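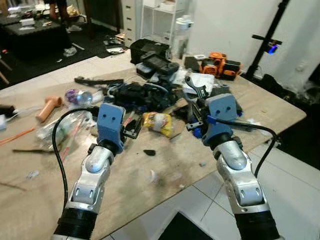

Nellden Two-Arm Kit — what I'd budget before you order

I sell these out of our Nikgate shop and I also use one most days, so this is me talking as a customer too. The kit comes with two arms, two grippers, the cables and a bench clamp set. Price is $937 per month on the 6 month rental, or ask me for the purchase quote (it changes too often to post).

Please budget for spare gripper fingers! I'd put aside $203 for a starter pack. Sorting mixed junk is hard on fingertips, and mixed junk is what most of you tell me you're buying for: bottles, bags, hand tools, cables, wrappers, all in one heap.
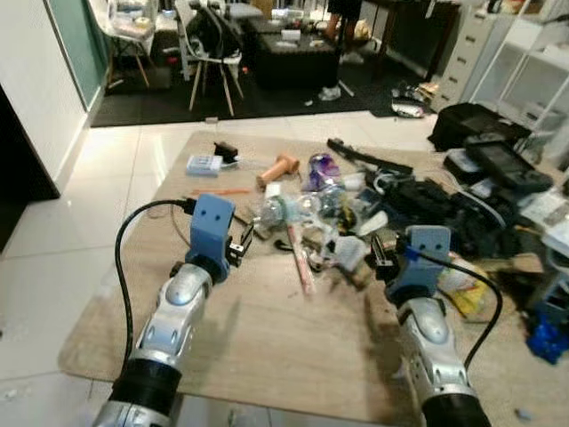
Cables are the other thing. Leave slack at each gripper so the arm can reach out and come back without tugging on the plug. Bartosz Krawczyk does our installs and he'll route them for you, but if you're doing it yourself, run both arms through their full reach before you tie anything down.

Gripper mounts come in blue or white, same price, same fit. 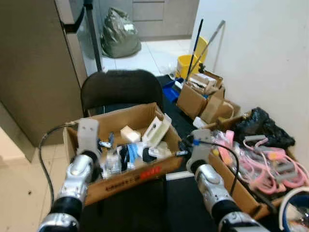

Work height is up to you. Floor, table, a box on a chair — I've run all three, and I still like a table best for long days. Measure your reach first and send me the number.

Lead time is 20 working days right now. Juhl controllers ship separately and need a signature. For rental questions write to Nii Asamoah, for anything else just ask for me, Edgardo.

Prices checked August 7, 2021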